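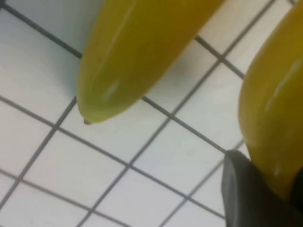
# Dillel 蔬果配送常见问题

更新日期：2022年3月26日

## 下单与配送

**最晚什么时候下单？**

送货前一天17点截单。17点以后提交的订单顺延一天，系统不会另行提醒，请以订单页显示的送货日期为准。

**有起送金额吗？**

每单满100元起送，运费15元。押金和优惠券抵扣的部分不计入起送金额。

**Pledcombe 园区能送到楼上吗？**

目前只送到东门收货点。报手机号后四位取货，收货点晚上八点关门。当天没取的冷藏品会退回仓库，常温品留到第二天中午。

**可以换收货地址吗？**

截单前可以在“我的订单”里自己改。截单后请打客服电话，已经装车的订单改不了。

## 水果的成熟度

**香蕉可以选生一点的吗？**

可以。下单时在备注里写“偏生”或“即食”。偏生的皮上带青，室温放两三天再吃；即食的当天就能吃，不建议一次买太多。没写备注的按仓库当天到货发。

**香蕉能放冰箱吗？**

没熟的不要放，低温下很难再转熟。熟了的可以冷藏，皮会发黑，果肉一般还能正常吃。

**牛油果、猕猴桃到货是硬的，算质量问题吗？**

不算。这两样都按硬果发货。想快一点吃，可以和苹果一起装进纸袋，袋口折上，每天捏一下看看软硬。

## 售后

**收到坏果怎么办？**

签收后24小时内在订单页申请，写明品名和坏果重量，并上传能看清坏处的照片。审核通过后按重量退款，原路返回，不补寄。外皮轻微磨痕不在退款范围内。

**重量不够呢？**

散装水果按实际称重结算，少于下单重量的差额自动退回，多出的部分不另收费。

**周转箱要还吗？**

要还。绿色硬箱每个押金20元，下次送货时交给司机即可，折叠后也收。纸箱不用还。

## 单位订购

**公司能开发票、走月结吗？**

发票都能开，下单时填抬头和税号。月结需要先签协议，请联系企业客户负责人 Ursina Egger。二月以前签约的客户仍用旧的对账单格式，下次续约时再换。

**Rezende 礼盒能印公司标志吗？**

100盒起印，请提前两周提供矢量文件。打样确认后不能再改图。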